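Wrist camera or fixed camera for a lid task? Policy does worse with both

Radymyr Lytvynenko
We are repeating the Dutemau result on a smaller setup. The task is to take the lid off a cooker, pick the pumpkin up from the plate, put it in the pot and close the lid. I collected 52 demonstrations and trained two policies. With the fixed camera only, it finishes 14 of 16 test runs. With the wrist camera added, it finishes 4. Training loss is lower with both cameras, so I expected the opposite. Failures are nearly all at the lid knob – the fingers close too early. Has anyone seen this?

Melaniia Antoniuk
Yes. Your wrist view probably changes very little during the approach to the lid, and the policy learns to close the gripper from the arm's own recent motion. Low loss doesn't tell you much with that few demos. Try dropping the wrist image at random during training, and take the joint history out of the input. Then look at what the fixed camera gets before the arm comes in. Ours has a similar layout, with the cooker and the plate side by side on a dark counter:
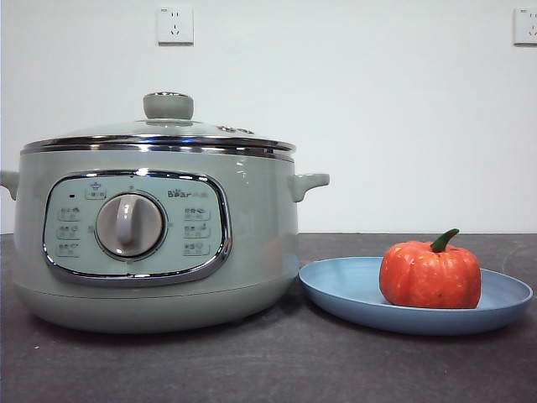 Keith Hartley
Check your timestamps first. On our rig at Kendcombe the wrist stream lagged behind the fixed one, and the grasp came early every time. Retraining did nothing until we lined the two streams up.

Also, 16 runs is a small test. I would run both policies again on Monday with the start positions mixed before changing the model.

Ljubica Petek
Same problem with a glass lid. Never solved it, we went back to one camera.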